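Research > Sport Analysis > Articles > Playing Short: Substitution Choices After a Red Card

4. Results

4.1 Timing of the first change

Teams that lost a player in the first half made their first substitution sooner than teams that lost one after the break. The usual move was to take off a forward and bring on a defender, most often when the dismissed player was a center back. When the dismissed player was a midfielder or a winger, coaches were more willing to wait. Several waited until halftime even when the card came early in the game.

The pattern was strongest in the Vulska matches. Coaches there tended to act at the next stoppage, sometimes before the dismissed player had reached the tunnel. In the Pondotano matches the first change came later, and the shape of the team was often altered on the field first, with a wide midfielder dropping into the back line. We coded this as a "held" response if no substitute entered within 9 minutes of the card.

Held responses were more common when the short-handed team was ahead. This was not what we expected. A team with a lead has more to protect, and we had assumed the coach would want a fresh defender on the field as soon as possible. The match notes suggest that coaches with a lead were worried about using a substitution too early and having none left for tired legs in the closing stages. Under the rules of the competitions in our sample, each side had 3 substitutions, and a coach who spent one at the time of the card had two for the rest of the game.

4.2 Where the short-handed team gave up space

Figure 3 shows the defensive shapes coded after a dismissal. Most teams settled into two banks of four with one forward left alone. A smaller group used a back five with three in midfield and one up front. Teams without a lone forward were rare and were nearly all defending a lead late in the second half.

In both of the main shapes, the space given up was on the flanks, in front of the full backs. Opponents reached the wide areas with little pressure and crossed from deeper positions than they had used before the card. The number of crosses went up. The share of crosses that found a teammate did not change in any way we could separate from chance. Analysts at Nakpan, who coded the second set of matches, noted that the attacking team often slowed its passing once it had the extra player, moving the ball from side to side in front of a packed penalty area. 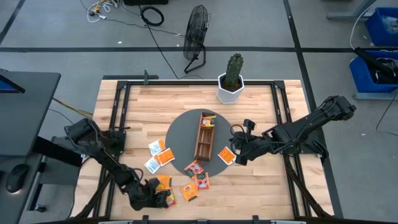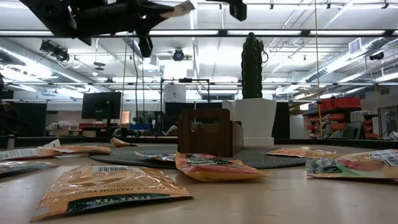
Tea packets and a wooden box on a wood tabletop.

Shots from outside the penalty area also increased. These were mostly taken by central midfielders who had been left free by the lone forward. Few were on target. Goals against the short-handed team came more often from set pieces than from open play, and corners accounted for the larger part of these. We looked at whether the missing player had been assigned a marking role at corners before the card. In most of the cases we could check from the video, he had, and his role was passed to a player who had been covering a zone near the front post.

4.3 Goals scored by the short-handed team

Short-handed teams did not stop scoring, though they scored less. Their goals were split between counterattacks and free kicks near the box. In the counterattacks, the lone forward usually received the ball in the channel between the center back and full back, with one runner in support. The full backs of the team with the extra player had moved up the field in nearly every one of these cases.

We compared the position of the opposing full backs before and after the card using the Resik tracking files. Both full backs moved forward, the one on the side of the dismissed player more so. The tracking files are missing for part of the Pondotano sample, where the recording was stopped at halftime, and those matches are left out of the comparison.

4.4 Coding agreement

Two coders worked on each match without seeing the other's sheet. The set contained 2000 coded events in total. Agreement was high for substitutions, cards and shots, which are simple to log. It was lower for team shape, mainly in the first few minutes after a dismissal, when players were still being moved around and instructions were still coming from the bench. We dealt with this by coding shape only after the first restart in the short-handed team's own half.

A second source of disagreement was the role of the lone forward. In some matches he dropped so deep when his team was out of possession that one coder recorded five midfielders. Where the coders differed, the player's average position between the two coded restarts was used. This changed the recorded shape in a small number of matches and did not alter the order of the shapes in Figure 3.

Matches with a second dismissal for either side were kept in the sample up to the time of the second card and dropped from that point on.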